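Skolen Training Rooms — Wall Fixture Inspection, Room 14
Section 2: Whiteboards and posted sheets 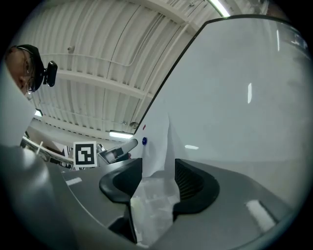

Scope: wall-hung boards, frames, magnets and any paper held on the board surface. Projectors and power outlets are covered in Section 3. Mark each item OK, Monitor or Fix.

2.1 Board fixed to wall, no movement under hand pressure at each corner
OK. Brackets checked with the Pirkatex gauge.

2.2 Frame continuous, no sharp edges or open corner joints
OK. Run a gloved finger along the full perimeter, top edge included.

2.3 Writing surface free of cracks and lifting
OK. Smudges are present — cleaning item only, passed to the Sunday crew.

2.4 Glare
Monitor. Light reflects off the board in streaks. Recheck from the back row with blinds closed.

2.5 Magnets intact, no chipped coating, holding force adequate
OK. Replace any magnet that slides under a single sheet. Stock code 389, Trarkard catalog.

2.6 Posted sheets secured and flat
Monitor. A sheet hung from the top only will curl and lift when the door opens. Use a magnet at each lower corner.

2.7 Evacuation notice not covered by other paper
OK.

2.8 Board load label legible
Fix. Label worn. Reprint using form 224.

Items marked Fix go to the Oláh maintenance desk by the end of the shift. Monitor items stay open until the April round.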